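4.3 Failures at the first grasp

We now turn to the trials that did not reach the folding stage. From the 300 trials with trousers, 30 were stopped by the system or by the operator before the garment was flat. This number was higher than we expected from the tests with towels and T-shirts, and for this reason we looked at every one of these trials again, using the video, the finger position and the current of the gripper motor.

We put the failures into three groups. In the first group the fingers closed on nothing. In the second group they closed on one layer of cloth, but the layer slipped out during the lift. In the third group, which is the most serious for us, the fingers closed on several layers at the same time, the controller reported a good grasp, and the arm continued with the full lifting motion. The garment then came up as one bundle and the planner did not know it.

The third group comes mainly from the way our grasp check was written. The check (named Juko in our code) compares the distance between the closed fingers with a threshold. If the distance is larger than the threshold, the system decides that cloth is present. We selected the threshold on thin cotton, where two layers and one layer give almost the same reading and where the difference has little effect on the result. With denim the situation is different. A hem or a waistband is already thick, and a fold across it can be several times thicker. The check has a lower limit only. It has no upper limit, so a very thick bundle passes as easily as a correct grasp.

Figure 6 shows a start position which is difficult for this check. One leg of the jeans is lying flat, while the other is folded over and covers the inner end of the first. The waist is crumpled and many layers are stacked there. The planner is free to select a point anywhere on the garment, and in such a state only the hems of the two legs offer an edge which is easy to separate from the rest. When the point falls near the top of the fold, a vertical approach may take the upper leg together with what is under it.
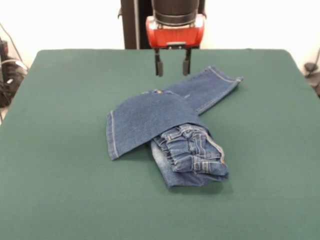
Figure 6. Jeans in a twisted start position on the green work surface, with the open gripper above the far side of the garment. The fingers do not touch the fabric.

4.4 Overload stops and the safety limit

Of the 30 stopped trials, six ended with an overload stop of the arm. All six belong to the third group. We describe them separately because they showed a fault in our own safety settings, and we think other laboratories could have the same fault without noticing it.

The arm stops when the estimated force at the wrist passes a fixed limit. During the approach phase the limit is low, so that the fingers cannot press strongly into the table. During the lift phase the limit is raised, to permit the weight of a heavy garment and the short pull when the cloth leaves the surface. The change between the two limits was started by the "grasp good" signal from Juko. As explained in Section 4.3, this signal could be true while the fingers were holding a bundle in a bad way. In that case the arm received the higher limit too early, and sometimes when the finger tips were still pressing the layers against the table.

In the worst case, which happened on 19/08/2020, the lift started with the fingers holding the waist of the garment and also a small fold of the table cloth. The cloth was pulled up until the arm stopped. No person was inside the work area and the arm was not damaged, but one finger pad was torn and had to be replaced. The operator, Faith Rweyemamu, wrote in the lab log that the arm "made the whole movement like nothing was wrong" for around one second before the stop. The recorded data agree with her note. The force grew steadily during this time and stayed under the higher limit until the end.

We made three changes after this event. First, the grasp check now has an upper limit also, and a reading above it sends the arm back to the approach height with open fingers. Second, the force limit is not raised by the grasp signal alone. The arm must first do a slow test lift, and the lower limit stays active during this small motion. Third, the table cloth is now fixed along all its sides and is stretched again before each series.

The first change has a cost. Some grasps on a double hem are correct and useful, and the new upper limit rejects part of them. The arm then has to try again, and the trial becomes longer. We accept this cost for the present study. A better solution would be to estimate the number of layers from the camera before the fingers go down, but our depth data at the folds were too noisy for this purpose.

After the changes we repeated the series with the same garments, and we did not record any overload stop. We do not claim that the problem is solved. The garments were known to us, the start positions were prepared by the same operators, and a jacket with a metal zipper could give readings which we have not seen. Grasps of the second group, where a single layer slips out, were not affected by the changes and are discussed in Section 4.5.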